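Kallamholm loose-leaf tea tin and sachet set: three months in, not convinced
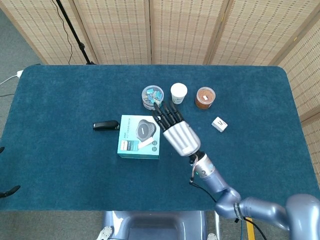
I bought the Kallamholm set in spring, after the third person in a month told me it had changed how they drink tea. That sort of talk makes me suspicious, and I went in expecting to be annoyed. I've been annoyed, though for different reasons from the ones I had lined up.

What you get is a lidded tin, a small scoop, a stack of 20 empty fill-your-own sachets and a leaflet. The leaflet tells you that tea "breathes". It doesn't, and if it did you would want to stop it, as air is what makes it go stale. The same leaflet says the design goes back to a Gunbridge merchant's chest of 1778. I looked for this chest and couldn't find any sign of it. Perhaps it exists. It has no bearing on whether the lid fits.

The lid does fit, I'll give them that. It goes on with a firm push and stays on when you carry the tin by the top, which my old one never managed. After three months it's a touch slacker than it was. I kept half a bag of Wijaya black tea in it and the other half folded up in its own foil packet with a clothes peg on. At the end of June I made a cup from each and got my neighbour Přemysl Rusnák to try them without knowing which was which. He preferred the one from the foil. So did I, but I knew, so don't count mine.

One round with one neighbour proves very little. Still, the box promises you will "taste the difference from the first cup", and we didn't, or we tasted it the wrong way round.

The sachets are the part people rave about. You spoon in your tea, fold the top over twice and tuck it under a flap. Fine leaf leaks out of the corners. Bigger leaf stays put but has no room to open up, so the cup comes out thin unless you leave it for 5 minutes, by which time it's on the cool side for me. I tried them with peppermint and they were good with that. Plain shop-bought peppermint bags are also good with that.

The scoop is too wide for the sachets. I can't understand how that got past anyone. You end up tipping it in at an angle over the sink, or using a teaspoon – and once you're using a teaspoon, the scoop lives in the drawer with the melon baller.

Capacity is given as 700 ml, an odd way to sell something for dry leaves. In practice a normal bag of loose black goes in with space left over, and a bag of anything fluffy, camomile for instance, doesn't.

I did write to ask about refills. The reply was quick and polite and sent me to Drircombe, who stock them, at a price per sachet that made me put the phone down and go and make a mug with an ordinary bag.

If you want a decent tin with a tight lid and you see this reduced, fair enough. At full price you're paying for a story about a merchant and a scoop that doesn't fit. I'm keeping the tin and it now has rice in it. The remaining sachets went to my sister, who says they're lovely.

Update, July: the flap on the leaflet's storage pocket inside the lid has come unstuck. Glue fixed it.

14 comments · 6 shares

Contact | Copyright, all rights reserved | Back to top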